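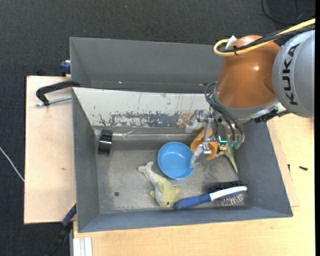 Grastia Kosmetiktexte – Datensatzbeschreibung

Version 1.2, Stand: Sonntag, 19. März 2023

Kurzbeschreibung

Grastia ist eine Sammlung von 3.000 kurzen Texten über Lippenstifte, Foundations und Düfte. Die Texte sind auf Deutsch geschrieben und stammen aus Kundenbewertungen, die bei dem Onlinehändler Bimov abgegeben wurden. Jeder Text hat eine Note von 1 bis 5 und eine Angabe zur Produktgruppe. Der Datensatz ist gedacht für Leute, die untersuchen möchten, wie man im Alltag über Farbe, Duft und Haltbarkeit von Make-up schreibt.

Inhalt des Ordners

bewertungen.csv enthält alle Texte, eine Zeile pro Bewertung.
farbwoerter.csv enthält 317 Farbbezeichnungen, die in den Texten vorkommen, zum Beispiel Altrosa, Beere, Nude, Ziegel.
duftwoerter.csv enthält 85 Wörter für Gerüche, zum Beispiel pudrig, holzig, seifig.
aenderungen.txt enthält die Liste der Änderungen seit der ersten Version.

Die Dateien sind in UTF-8 gespeichert. Als Trennzeichen dient das Semikolon, denn Kommas kommen in den Texten sehr oft vor. Wer die Dateien mit einem Tabellenprogramm öffnet, soll beim Import bitte die Kodierung von Hand einstellen, sonst werden die Umlaute falsch angezeigt.

Spalten in bewertungen.csv

id: laufende Nummer
gruppe: lippen, teint, augen oder duft
note: ganze Zahl von 1 bis 5
text: die Bewertung in der originalen Schreibweise
laenge: Anzahl der Zeichen
teil: training oder test

Aufteilung

2.000 Texte gehören zum Teil training, die übrigen zum Teil test. Die Aufteilung wurde zufällig gemacht, aber so, dass jede Produktgruppe in beiden Teilen im gleichen Verhältnis vorkommt. In der Version 1.0 war das bei der Gruppe duft noch nicht richtig. Ergebnisse, die mit 1.0 berechnet wurden, darf man deshalb nicht direkt mit den neuen vergleichen.

Bearbeitung der Texte

Namen, Adressen und Bestellnummern wurden entfernt und durch das Zeichen # ersetzt. Tippfehler sind nicht korrigiert. Auch Emojis und mehrfache Ausrufezeichen sind geblieben. Doppelte Bewertungen haben wir mit dem Skript Szilágyi gesucht, das nach seinem Ursprungsprojekt benannt ist, und danach von Hand geprüft. Texte mit weniger als vier Wörtern wurden nicht aufgenommen.

Bekannte Schwächen

Gute Noten sind viel häufiger als schlechte. Die Gruppe augen ist klein, und bei ihr geht es fast immer um Mascara. Manche Farbwörter sind mehrdeutig: „Nude“ kann eine Farbe bedeuten oder der Name einer Produktlinie sein. In farbwoerter.csv wird das nicht unterschieden. Im Oktober wurden bei Bimov viele Duftproben verschickt, und man merkt es an den Bewertungen aus diesem Monat, die oft nur die Verpackung betreffen.

Nutzung

Der Datensatz darf für Forschung und Unterricht frei benutzt werden. Für Werbung ist die Benutzung nicht erlaubt. Bei Veröffentlichungen bitten wir um die Angabe „Grastia Kosmetiktexte, Version 1.2, Arbeitsgruppe Bullthorpe“.

Fehler bitte mit der id der betroffenen Zeile an die Arbeitsgruppe melden. Korrekturen kommen in die nächste Version und werden in aenderungen.txt eingetragen.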